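The Long Patience of Picking Things Up

By the time I find the right staircase in Brarnden it is already ten in the morning, and the people at Zilar have been at it since seven. Somebody hands me a mug of tea, somebody else moves a coat so I can have the chair, and then everyone goes back to watching a robot arm think about a bin of odds and ends. I had been promised the future. What I got, at least for the first hour, was something closer to sitting with a friend while they sort out the kitchen drawer, and I mean that as a compliment.

Zilar rents one long room above a framing shop, and what it makes there is practice. The project is called Jotitz, a name that was meant to last a fortnight and has now outlived two sets of office furniture. Its aim is to teach an arm to pick up things it has never met before, and the way it does so is very old-fashioned indeed. The arm reaches in, closes its fingers, lifts, and either has hold of something or hasn't. Whatever happens gets written down by the computer, along with what the cameras saw and how the fingers were set, and then off it goes again. One reach makes one example. On a good day the team collects 800 of them, and on a bad day (a slipped cable, a software update, a visitor asking questions) they are pleased to get 155.

I asked why the objects were so ordinary, having half expected tidy coloured blocks. There used to be blocks, I was told, and the arm became very good at blocks and not much else. So now the shopping is done at the greengrocer's and the pound shop, and out of people's own sheds, and there is a happy sort of rivalry over who can bring in the most awkward thing. Soft things are prized, and so is anything shiny, and anything that changes shape when you squeeze it.
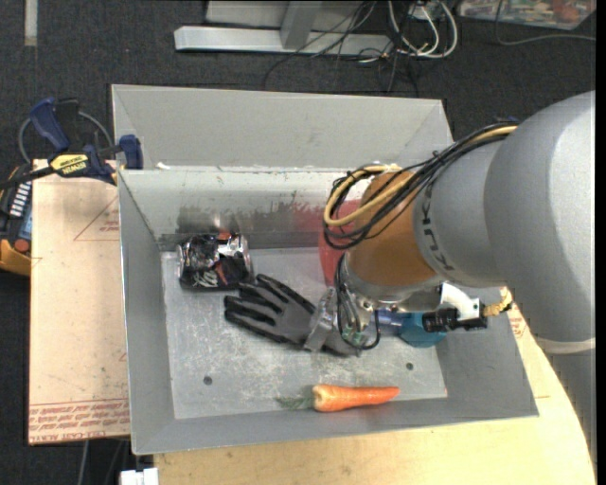
How does the arm learn anything from a reach that fails?

A miss is recorded just as carefully as a success, so the system can compare the two and slowly work out which approaches are worth trying. If it only ever saw good grasps, it would have no idea what a bad one looked like.

I found this rather cheering. There is a kind of person who is suited to the work, and it is the kind who can watch the same small defeat over and over without sighing. A carrot is a case in point. Take it across the middle and all is well, but go for the leafy end and you may come away with a few wisps of green and nothing else. A work glove is worse, being all folds and floppy fingers – there are dozens of ways to get hold of one and just as many to push it gently along the floor of the bin. And a crushed drink can throws the light about so much that the cameras sometimes have trouble deciding where its edges are.

Every so often the arm stops and someone gets up to stir the bin by hand. This is called "the shuffle", and opinions on it are strong. Shuffle too neatly and the arm learns a neat world; tip everything in one corner and you spend the morning on corners. The house rule is to stir every 5 minutes, swap a few objects over at lunch, and never, ever arrange things so they look nice.

The examples go off in the evening to Shaikh, the small firm across the river that does the training, and a new version of the system usually comes back before breakfast. It is tested on a fresh box of objects kept in a cupboard for that purpose. When I visited in May the team was working towards its next batch of 1,000 good grasps, and there was a cake riding on it, lemon, already chosen.

I stayed far longer than I had meant to. My tea went cold, and I caught myself leaning forward each time the fingers closed, willing them on as you might a toddler with a spoon. At four o'clock somebody got up for the shuffle and asked whether I would like to have a go. I rolled up my sleeves and put both hands in.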